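Visit report: the planning group at Mostwood, June

We came to Mostwood at 11 in the morning, after a long bus ride from the station. Fadime Baysal met us at the door and took us directly to room 303, where her group develops Ladus, their planner for two arms.

The main topic was how to share one small table between two arms. Ladus does not give each arm a fixed half. It reserves pieces of space for a short time, and the other arm must wait or find another path. I asked what happens if both wait. Fadime said this was their biggest problem in the winter, and now one arm always has priority.
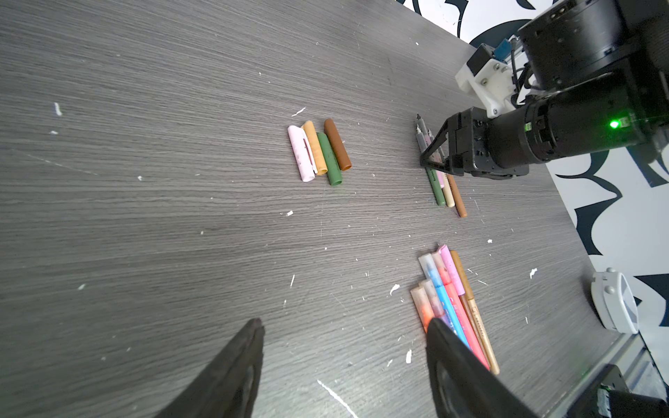

Pens held by one arm, caps in a row on the table, seen from the wrist of the other arm.

Perception is a separate program, called Talebi. It joins the wrist views with a fixed view and sends the planner a list of objects 20 times per second. Thin objects lying close together are still difficult for it, and we talked about this for a long time.

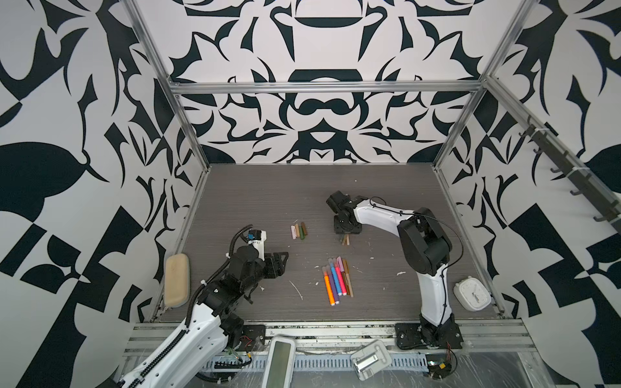 The two-arm cell with markers on the floor between the grippers.

After lunch we saw Fanum, the tool for replaying logs. One can stop at any step and read why the planner refused a path. I would like to have this at home. The documentation is short, but Fadime promised to send us the newer version.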